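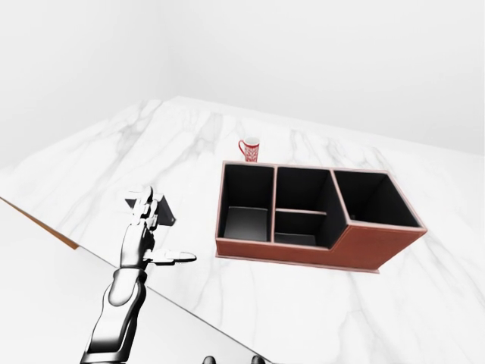 I get asked the robot question at least twice a month now, usually by somebody standing in my kitchen while I'm wiping something. "Won't a machine be doing all this soon?" Well, maybe! I've been keeping up with it for a while (my brother-in-law sends me every video he finds), and I thought it was time to put my thoughts in one place, along with the tips that still work if all you have is your own two hands.

Let's start with putting small things away, which sounds like nothing. You pick up a thin flat thing, you drop it in the right slot of an organizer, done. You've been able to do that since you were three. For a mechanical hand it's a whole string of little problems. Flat things sit tight against the counter, so there's hardly any edge to grab. Then the thing has to be held firmly enough that it doesn't slip but gently enough that it doesn't bend, and then tipped to go into a compartment without clipping the divider. And somebody has to decide which compartment! My own family can't agree on that and we've lived together for 16 years.

I talked this over with Majdi Haddadin, who fixes packaging machines at the Bevport plant and is the most patient person I know when it comes to my questions. His view is that the shop floor got robots first for a very boring reason: the parts show up in the same place every time. A box comes down the line, the arm knows where it'll be, and it grabs it all day long. A kitchen counter is different every morning. Yesterday's mail, a mug, somebody's keys, half a lemon. He told me that on his line they lost 33 minutes one August morning when a pallet was set down crooked, and that's in a building designed for the machines. I thought of my own counter and laughed out loud.

So where are we, chore by chore? My take, for whatever it's worth:

Floors. Yes, mostly. Mine is a Tatov and I love it, though it does need the chairs pulled out and the phone chargers picked up first, so I do the tidying and it does the vacuuming. If you run one, do a quick lap with a basket before you press the button. It's the socks that get you.

Dishes. The dishwasher is a robot as far as I'm concerned and it deserves more respect. Loading it is still ours. I've seen demos of arms putting plates in a rack one at a time, and it's impressive, but I'd have finished and sat down.

Laundry. Washing and drying, sure. Folding, not in my house. Cloth flops around and never lands the same way, and a fitted sheet would finish off any engineer. (Fold it in thirds, roll it, stuff it in its own pillowcase. Life is short.)

Wiping counters. Closer than you'd think on an empty counter. But then you need the counter empty, don't you?

Sorting the little stuff. Pens, cards, remotes, scissors. I'd say this one is a few years off, and it's the one I want the most.

Now, the useful part. The funny thing about reading up on robots is that nearly everything that makes a room easier for a machine makes it easier for a tired person too. I've stolen a few ideas:

Give every small thing one slot. An organizer with a few different-sized compartments beats a deep drawer every time. Tall things go at the back or side, short things in front where you can see them. I counted what was in our junk drawer before I switched over and got to 51 items, 2 of which we needed. The rest were takeout menus and dead pens.

Keep the organizer where it is. Don't slide it around when you clean, just lift it, wipe, and set it back. Once your hand knows where it lives you'll drop things in without looking.

Leave some open counter in front of it. If you have to reach over a mug to put the scissors away, the scissors will end up next to the mug. Ask me how I know.

To pick up a thin card off smooth stone, don't scrabble at it with your nails. Press one fingertip down flat on it, slide it to the edge of the counter, and pinch it as it hangs over. Works on coins and gift cards too, and it's great if your hands are stiff in the morning. Majdi says some machines get taught that very same trick, and I felt quite proud of myself.

For marble, use a soft cloth, warm water and a drop of mild dish soap, then dry it. No vinegar and no lemon, ever. Acid dulls the polish and you can't wipe that off. Pop a felt pad under anything with hard corners.

For a leather organizer, dust it with a dry cloth and get into the corners of the compartments with an old soft paintbrush. Go easy on water, particularly along any piping or stitching.

Would I buy a robot for the rest of it? My neighbor is on the waiting list for something called a Pivadis and has promised me a go. I'd want to see it handle her counter on a school morning before I handed over any money. Until then I've got my basket, my paintbrush and a teenager who works for pancakes. If you've tried any of the newer machines at home, leave me a comment, and please tell me what it did with the scissors!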